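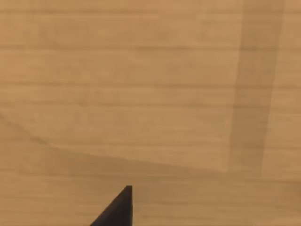 Veltton pressure transmitters: trade visit report and service changes

Veltton has returned from its first trade visit to the Coritton Energy and Fluids Show, where we shared a stand with our distribution partner Aluseo. The show covers pumping, storage, pipeline equipment and instruments. We took the full range of pressure transmitters, two valve positioners and the new calibration bench.

Most people who came to the stand worked in fuel terminals or on small pipelines. They asked about drift more than anything else. Several sites are running transmitters that were installed when the terminal was built, and the readings no longer agree with the control room. Our service staff had brought a set of sample calibration records, and these were handed around a good deal.

Nadhirah Kwok, our regional sales manager, gave a short talk on the second morning. Her subject was choosing a pressure range. Many buyers order a transmitter with far more range than the line will ever need and then lose accuracy at the low end, where they do most of their work. She used the Pandey depot as her case. The depot had been running 100 bar units on a transfer line that sits at 10 bar in normal service. The units were replaced with a lower range and the metering staff now use one set of figures in place of two.

The slides from the talk are available from the sales office. Please ask for them by title, "Picking the Right Range", as there is an older talk with a similar name.

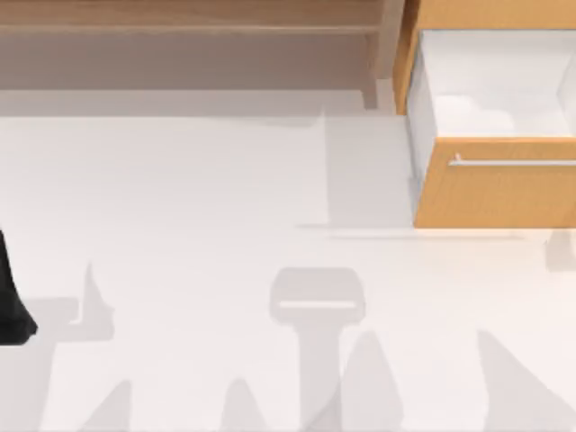 New agreement with Aluseo

During the visit we signed a service agreement with Aluseo. Under the agreement, Aluseo will hold spare parts for the 3092 series transmitter at its Coritton warehouse. This includes diaphragm seals, display modules, cable glands and the standard mounting bracket. Until now these parts were shipped from our own factory against each order, and customers had to wait for customs clearance every time.

Aluseo technicians will also carry out field calibration. Two of them have finished the training course at our factory and a third will attend in June. Calibration certificates will be issued in our usual format and will carry the Veltton serial number, so there is no need to change your records system.

Warranty claims still come to us directly. Please do not send a faulty unit to the Coritton warehouse without a return number. Units that arrive without one will be held until the paperwork is sorted out, and this can take some time.

Prices for field calibration will be set by Aluseo. Customers with an existing Veltton service contract keep their current rate until the contract ends.
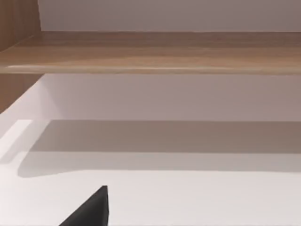
Notes for 3092 series users

The following points came up often enough at the stand to be worth repeating.

The impulse line should slope down toward the process on gas service and down toward the transmitter on liquid service. We saw drawings from one site where this was reversed, and the readings had been blamed on the instrument.

Zero the transmitter after mounting, in its final position. A unit zeroed on the bench and then mounted on its side will show a small offset.

The display module can be turned in quarter steps without removing the housing. Loosen the two retaining screws, turn the module and tighten the screws again. Switch off the supply first and follow the site rules for hazardous areas.

Cable glands are not supplied with the unit unless they are listed on the order. The thread size is marked beside the entry.

The display shows up to 4000 counts. If your control system expects a different scale, change it in the setup menu under Output. The analogue signal is not affected by this setting.

The revised installation manual is dated 25/01/2021 and replaces all earlier versions. The wiring diagram for the two-wire connection has been redrawn, and the torque table now includes the smaller flange. Printed copies can be ordered through Aluseo or from our sales office. Please quote the serial number of one of your units when you order, so that we can send the correct language and flange supplement.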